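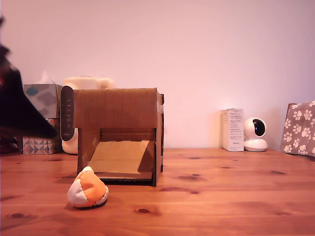
The gripper beside the cardboard box and the orange and white ball on Yvonne Bellamy's table in Dunbridge.

Dunbridge woman builds robot arm at home

October 27, 2019

A Dunbridge woman is building a robot arm at home and teaching it to pick up a ball and put it in a cardboard box.

Yvonne Bellamy started the project, which she calls Fedodance, after taking an evening class at the Parsons workshop. She has spent $396 on it so far, most of that on motors. The black gripper was cut and put together at Parsons, where members pay by the month to use the tools.

The box has an open front and a cardboard ramp inside. Bellamy cut it with a kitchen knife and says she will probably make another one before the winter.

"The ball is soft, so it changes shape when you squeeze it," she said. "A wooden block was much easier. I had the block working in a weekend."

Bellamy moves the arm by hand controls and records each try. She wants 1,000 recordings before she lets the arm work by itself, and she usually gets through a batch after dinner. The software is her own, apart from the part that runs the motors, which a friend from the class wrote.

She will bring the arm to the Parsons open evening next month. Doors open at 4 p.m. and close at 8 p.m., and admission is free. Visitors can try the controls. Children need to have an adult with them.

Parsons is on the ground floor of the Direnetti building. Parking is behind the building, with the entrance on the side street.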